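Ivbridge Newsletter
Simulation and Test

Grip force fault in the floor pickup tasks: cause, fix, and what to rerun

Thursday, October 23, 2025

Anyone who pulled results from the floor pickup tasks in the last two releases should read this before using them. The grip force limit was not applied during the final part of the close. Scores from the affected runs are too high, and a policy trained on them may squeeze harder than the hardware allows.

The fault was found by Rahel Fankhauser while she was comparing simulated force traces with bench recordings from the Plasovent cell. The bench gripper is set to stop at 20 newtons per finger. The simulated gripper, given the same command on the same handle diameter, peaked at 49. The handle did not slip in simulation and did slip on the bench. For a while this was put down to friction values, and one afternoon was lost to tuning them.

The cause is in the controller handoff. A pickup uses two modes. The fingers first close under position control, then switch to force control once contact is registered on both sides. The limit was written into the force controller only. If one finger touched first and pushed the object toward the other, the contact flag could clear for a single physics step. The controller then fell back to position mode and drove the fingers toward the fully closed target with no limit in effect. In most trials the flag came back within 4 steps, which was long enough to produce the peak and short enough to vanish from the logs, where force is averaged.

Thin objects lying flat on the floor are the worst case. A trowel, for instance, has to be taken by the handle with both fingertips close to the ground, and any error in yaw means that one side makes contact well before the other. Box-shaped items picked from above were much less affected. Weathered or wrapped handles make no difference to the fault as such, because the texture is visual and the collision shape underneath is a plain capsule.

There is a safety side to this. The Prernance group had scheduled a transfer of the trained policy to the physical arm, and the arm's own force limit would have been the only thing between the policy and the part. That limit works and was tested in January. It is meant as a last stop, however, and should not be used as the normal control boundary. Roswitha Reisinger has put the transfer on hold until the new runs are in and the force traces have been checked at full rate.

The following changes are in the current build:

The force limit now sits below both controllers and is applied to the actuator command at every step, whatever the mode.

The contact flag has to stay clear for 3 consecutive steps before the controller may return to position mode.

Peak force is logged next to mean force. A trial that exceeds the limit at any step is marked as failed, even if the object was lifted.

What to do on your side. Discard floor pickup scores from the last two releases. Tabletop tasks use a different close routine and do not need to be repeated. Saved policies can be kept for comparison, but please add the word "unlimited" to the folder name so that they are not loaded by mistake. If you have a local copy of the gripper file, delete it and pull again; merging by hand has already gone wrong once.

One item is still open. The stair-stepped shadow edges in the rendered views have been reported several times as a possible sign of bad geometry. They come from the low shadow map resolution and have no effect on contact. They may matter for policies that work from images, and a higher setting is being tried at the cost of slower rendering. Questions about the force logs go to Rahel, questions about the transfer schedule to Roswitha.

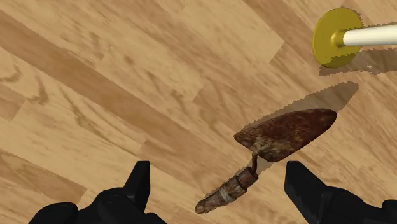
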